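Gresov Teach Station
Hand guiding and remote demonstration for seven-axis arms
Part of the Cruickshank bench range

Overview
Specifications
Software
Ordering
Support

The Gresov Teach Station records a task while an operator performs it through the arm. The operator either moves the arm by hand at the wrist or drives it from a second controller at a desk. Both methods write the same file format, so hand-guided and remote demonstrations can be mixed in a single training set. The station works with a physical cell or with the Elach simulator, and the controller and operator screens are the same in both cases.

The unit ships as a desk controller, a wrist handle, a foot switch and a license for the Poleleo recording software. The arm and gripper are not included.

Remote demonstration

The desk controller is a six-degree-of-freedom stylus on a weighted base, with a trigger for the gripper. Stylus motion is scaled before it reaches the arm. The default scale is 1:1 for the approach; holding the side button drops it to 1:5 for the last part of a grasp or a placement. Orientation is never scaled.

Lifting the foot switch disconnects the stylus from the arm. The arm holds position, and the operator can move the stylus back to a comfortable pose and press again to continue. Time spent disconnected is marked in the recording and can be removed on export.

Remote demonstrations in Elach use the standard tabletop kit: fruit, tableware and toys with irregular outlines. Fruit is useful for training new operators. A banana has no parallel faces, and the grasp point decides how it hangs during the carry.
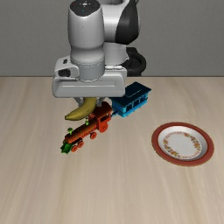 Elach, tabletop kit, fixed view. Banana held in the gripper above the toy train, plate at right.

Carry height is set by the operator and is not corrected by the software. If the demonstrations clear other objects by a small margin, the trained policy will tend to do the same. The Poleleo clearance plot shows the minimum distance between the held object and every other object for the length of a take. We suggest reviewing it before a set is accepted.

Hand guiding

The wrist handle clamps to the tool flange and carries two buttons, one for gripper open and close and one to mark a keyframe. With the enabling switch held at mid travel, the arm is gravity compensated and moves freely. Releasing the switch or squeezing it fully stops the arm. Maximum guiding force at the handle is 12 N at default damping.

Hand guiding is available on physical cells only. In Elach, use the desk controller.

The payload must be entered before guiding starts. An incorrect payload makes the arm drift up or down when the switch is held, and the drift is recorded along with everything else.

Camera views

Each take can store a fixed view and a gripper view. The fixed view is used by the operator for the approach. The gripper view is used for alignment, and it can be set as the main view with the fixed view as an inset, or the other way round. Views can be swapped during a take without interrupting the recording.
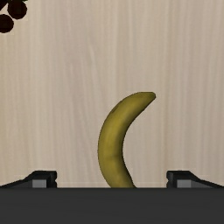

Elach, gripper view. Fingers open, banana between them.

The gripper view gives poor depth information on plain surfaces. Operators who rely on it alone tend to descend too far. Rafferty Ambrose's application note on view selection covers this, with suggested inset sizes for single-monitor desks, and can be requested from support.

Recording and export

Poleleo stores joint positions, joint torques, tool pose, gripper opening, button events and all enabled views on one clock. Takes are started and stopped from the foot switch (double press) or from the screen. A take can be trimmed, split, labeled or rejected. Rejected takes are kept in a separate folder until cleared.

Resampling on export is optional. The original file is not altered.

Specifications

Desk controller degrees of freedom: 6 plus trigger
Motion scale: 1:1 default, 1:5 fine
Sample rate: 85 Hz
Camera inputs: up to 5
Display refresh in remote mode: 33 ms
Guiding force, default damping: 12 N
Controller connection: wired Ethernet
Simulator: Elach, same workstation or local network
Stop behavior on lost connection: hold position, gripper state unchanged

Not supported

Two-arm demonstrations
Wireless operation of the foot switch
Force feedback to the stylus in Elach
Suction tools in hand guiding mode

Ordering

GTS-R: desk controller, foot switch, Poleleo license
GTS-H: wrist handle with enabling switch, Poleleo license
GTS-RH: complete station

Flange adapters are ordered separately. State the arm model and the bolt circle when requesting a quote. Existing GTS-R owners can add the wrist handle without a new license.

Product contact: Bernadette Begay, Cruickshank bench range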